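Reading time: 2 minutes

Machines and everyday chores: where matters stand

Members have asked whether the Wurkgate stores will soon be able to hand shelf and packing work to a machine. The position in August 2024 is that they will not, although the question is a fair one and will be reviewed in December.

Three kinds of chore were considered: folding, wiping down, and moving boxed goods between a shelf and a bin. Folding remains beyond anything we would recommend. Wiping down is possible on flat surfaces. Boxed goods are the most promising – they keep their shape and sit where they are put.
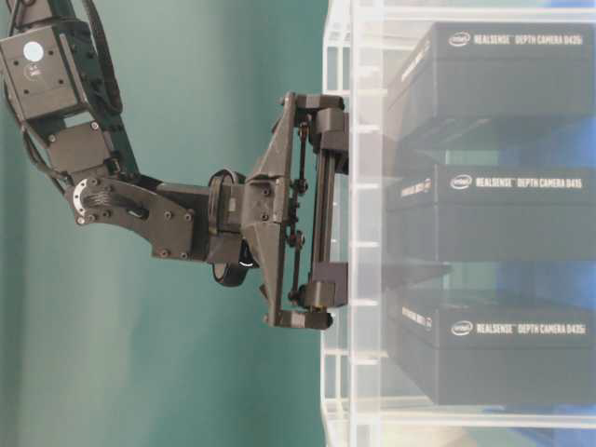
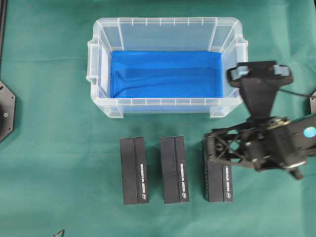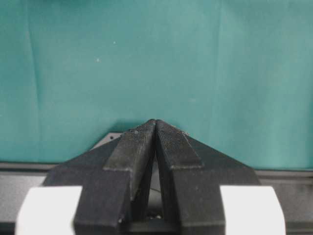
The Wurkgate stores handle around 200 boxed items on an ordinary day, and two members of staff do this alongside other duties. Any machine would have to fit in beside them. Clear shelving, such as the unit holding the three black camera boxes, is a harder test than it may seem, as glare on the edges can mislead a machine about where the front of a shelf lies. A bin with a soft blue lining is more forgiving of a poor drop. Nutsugah has been asked to advise on shelf labels, and the Mavex trolleys will stay in use meanwhile.

Reader comments

Would like to know what it costs before December, please.

We had a Wamitel unit on trial for 8 weeks at our branch. Good with cartons, hopeless with bags.

Please keep the trolleys whatever is decided.

Contact the newsletter office | © Wurkgate Stores Association | Back to top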